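Ostis Tabletop Shelf
Pridar Home Goods / Storage / Tabletop

$154, ships in one flat carton

I've been selling the Ostis longer than anything else in the shop, and I still get the same email about it every November: will it tip over on my table? No, it won't, unless you really work at it. The base is deep and the boards lean back as they go up, so the weight ends up low and toward the rear. My own has been loaded, unloaded, dragged from one end of the table to the other and once used as a doorstop (don't do that), and it's still square.

So what is it? It's a wooden shelf in a reddish-brown finish, stepped and slanted so you can see what's on the lower level without crouching. It stands on a table and takes paperbacks, mail, folded T-shirts, a pair of shoes if you've got nowhere better to put them. I wanted something for the in-between stuff, the things that are on their way to another room and never quite get there. Catríona Moynihan drew the first version for me on the back of a delivery slip, and the slant was all her idea. I wanted it straight up and down. I was wrong, and she brings it up a lot!

I like it best at the side of a big work table, where you can sort in the middle and put away as you go. Books are the obvious thing. If yours are still in their plastic wrap you can leave it on, but wrapped books do slide more on a slanted board, so I'd lay them flat until you get around to unwrapping them.

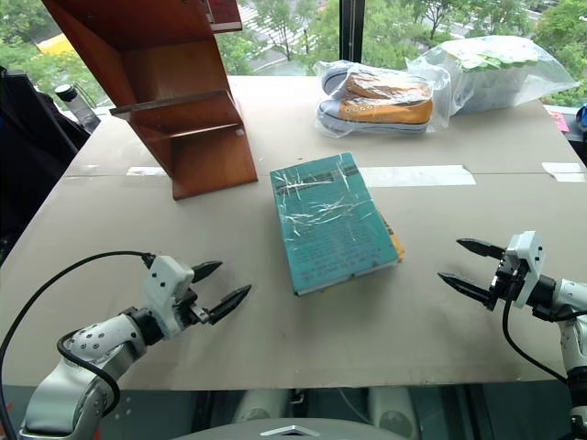

Shoes and anything soft I keep in clear bags until I've decided where they're going. I'm a big believer in clear bags for this. You can tell your summer shoes from your winter ones without opening a thing, and when the shelf fills up the bags can just wait at the back of the table.

The other question I get is about what goes under the shelf. The underside of the base is bare wood with no felt on it, and it can leave a rub mark on a soft surface if you push it around. I put down cardboard. I know, very glamorous! But it's cheap, it's kind to books, and when it gets grubby you swap it for a fresh piece. Butt the panels up close, run some white tape over the seam in a few places, and you're done. Tape the whole length if you like, though I find short strips easier to peel off later.

We do also sell the Pastmont cover sheet, if you want something that looks a bit more finished. It's listed under Table Protection. Please measure before you order it, and measure the top, not the legs. I've had more than 3 returns from people who measured the legs.

Looking after it

Wipe the boards with a damp cloth and dry them right away. Crumbs and grit are the thing to watch for, on the shelf and on the table both, and it's worth brushing off the surface before you slide anything over it. I use an old pastry brush. Pushpa Garg, who packs most of our orders, swears by a lint roller and won't hear a word against it.
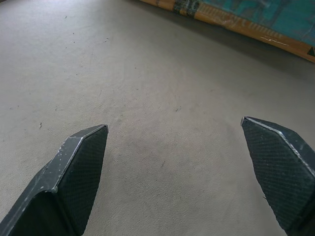 Tabletop close up, a few dark specks still to brush off.

If the finish gets a small scratch, a dab of furniture wax in a matching shade will hide it pretty well. For deeper ones, send me a photo and I'll tell you what I'd do. Don't sand it without asking first, please. The stain doesn't go very deep and you'll be into pale wood before you know it.

Putting it together

You'll need a screwdriver and maybe half an hour. The boards come with their holes already drilled and there's a printed sheet in the carton. Leave all the screws slightly loose until everything is in place and then go back and tighten them, otherwise the last board will fight you. If you're missing a screw, look in the folds of the carton before you write to me. It's almost always in the folds.

Shipping and returns

Orders in by 3 p.m. go out the next working day. You've got 5 weeks to send it back if it doesn't suit your table, and it doesn't have to be in the original carton as long as it's packed so the corners can't poke through. We'll replace anything that arrives cracked, just hang on to the packaging until you've heard from me.

People also look at the Sulemana book rest, a good little stand for whatever you're reading right now. It sits happily next to the Ostis, and the finish is close but a shade lighter, so if you're fussy about matching, ask me for a sample chip of each. They're free.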